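**To:** Carmela Goicoechea
**From:** Nicanor Aranda
**Re:** Wovov hand-held gripper kit, second progress report (September)

## Where we are

The review of the Wovov kit is on schedule. Two kits are in use, both bought with the first payment. Na-rae Geum runs the recording sessions and Christos Triantafyllou handles the data side. I have kept the spending sheet and written this report.

As agreed in spring, the question is whether Wovov is good enough to recommend to the smaller teams you fund, or whether they should wait for the next version of the Tamora kit.

## Work done since the last report

- Recorded 53 sessions of desk and shelf tasks: picking up, moving, stacking, putting back.
- Discarded 11 of them. Most of these lost tracking partway through. The rest were operator mistakes from the first few days.
- Trained three new operators from the written guide only, with no help from us. All three got usable recordings on their first day, though the calibration page had to be read more than once.
- Sent Brallska, the reseller, a list of faults. They answered the same week and replaced one cracked bracket at no charge.

## Findings so far

**Grip.** The soft fingers hold thin, flat items better than we expected. Paperbacks and folders are fine. Heavy hardcovers slip if the operator turns the wrist too fast. We have asked Wovov for the stiffer inserts to compare.

**View.** The wide lens keeps both fingertips and most of a desk in the same picture, and the operator does not have to aim carefully. The cost is detail. Small print cannot be read at working distance, so any task that depends on reading a label is out.

**Comfort.** Operators ask for a break after 29 minutes on average. The handle is too thick for small hands. Na-rae wraps the strap twice, and that helps a little.

**Software.** Export works. The preview window freezes when a session is long, and we now split long sessions in half. Christos has a script for joining them again and will hand it over with the final files.

## Tasks in the current block

1. Shelf tasks. Finished. Files are on the shared drive under Baptista, the name we gave the shelf set.
2. Desk tasks with books, paper and a computer mouse. In progress. The light strip on the wall has not upset the tracking so far, but we want more sessions before saying so in the final report.

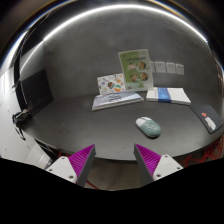 3. Drawer tasks. Not started. We need a drawer unit with handles the fingers can get around, and Esperanza Arrieta has offered one from her office.
4. Repeat of the shelf tasks with the stiffer inserts, if they arrive in time.

## Money

Spending is within the budget. The only unplanned cost was a second charger. We do not expect to ask for more, but we would like to move what is left of the travel line to operator hours.

## Needed from you

- Approval for the move from travel to operator hours.
- A decision on whether the final report should include a side-by-side with Tamora. If so, we need a loan unit before the drawer tasks begin.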